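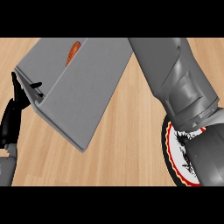
1/ Monday fault thread, for the three people who asked. Sim run, two arms, gray bin, orange carrot-ish thing inside, plate on the right. Left arm is supposed to lift the bin by the rim and tip it over the plate. Simple task. Ate my whole weekend.

2/ Symptom: left arm closes on the rim, lifts, bin tilts way too steep, then the whole job stops with a force limit error. Out of 30 runs, 27 died like that. The other three finished and I have no idea why, more on that below

3/ First suspect was the grip. Fingers only catch a little bit of rim and it's a big bin. So I bumped friction. Nothing. Bumped it again. Bin now sticks to the fingers like gum and won't let go at all. Reverted.

4/ Second suspect, bin mass. Eleri Price asked if anyone had checked it after the asset swap. No. No one had. Mass was fine though. Sorry Eleri, good guess.

5/ So I finaly plotted the wrist force for the left arm. Flat, flat, flat, then a spike over 800 N in one timestep. Nothing in this setup should be able to do that. Thats contact solver stuff, two bodies pushed into each other and the solver freaking out.

6/ Which two bodies? Not the fingers and the rim. It was the right arm.

7/ Right arm's wait pose is low, over the plate. Close enough to the table that its wrist collision shape goes INTO the plate's collision shape. You can't see it in the render. The visual meshes look ok. The collision ones are fatter.

8/ And why does the left arm get the error? Our Pikcombe wrapper keeps one force limit for both arms and reports whichever arm is moving. Right arm is parked so left gets blamed. Every time. I've been tuning the wrong arm for 2 days

9/ The three good runs: plate spawn is randomized a little, and in those it landed far enough over to clear the wrist. Checked all of them. Yep.

10/ Fix so far:
- right arm waits higher, pulled back from the plate
- plate collision shape redone, closer to the mesh
- force error now names the arm AND the body it's touching

11/ Reran the same 30 seeds. No force stops. Tilt is still steeper than I'd like, separate problem, looks like the wrist target is off. Tomorrow.

12/ Safety bit, pls read if you run the real cell. Same wrapper, same shared limit. If the parked arm is leaning on something you get an error with the wrong name on it, and somebody walks over and looks at the wrong arm. Endang Pattinasarany has the patch. Don't run two-arm jobs on the old version until its in.

13/ Also the reset button in the wrapper clears the error without checking contact. Found that one by accident - seperate ticket, going in tonight.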